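Traven Round Poker Mat
Item no. 3886

A round mat that turns an ordinary table into a card table. Roll it out, let it lie flat for a few minutes and deal. The surface is dark teal with a black rim, and the layout is printed in thin gold lines, with numbered seats round the outside and a row of card outlines across the middle. 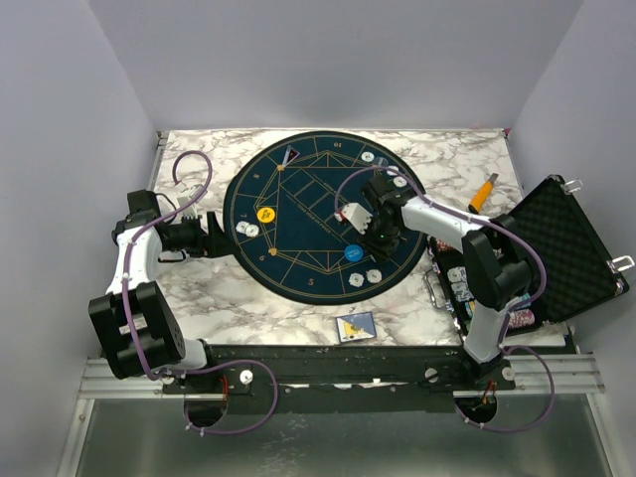 The mat stores in its own tube, which fits on most wardrobe shelves. If it has been rolled up for a long time, leave it print side up overnight before use. Wipe clean with a damp cloth – do not machine wash or iron.

Chips, buttons and cards are sold separately. Any standard poker deck will do. We suggest keeping a spare in the box, as the tuck flaps on card boxes tear long before the cards wear out.

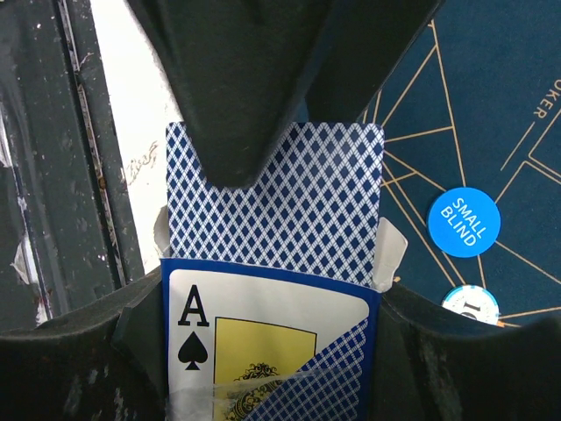 Delivery is 3 working days from our Teltlow warehouse. Unused mats can be returned within 10 days in the original tube. For club orders or replacement tubes, please write to Dorota Sowa in the sales office and quote the item number.

Also in this range: Traven chip tray, Traven card shoe, Gajewski folding table top.

Page updated January 2021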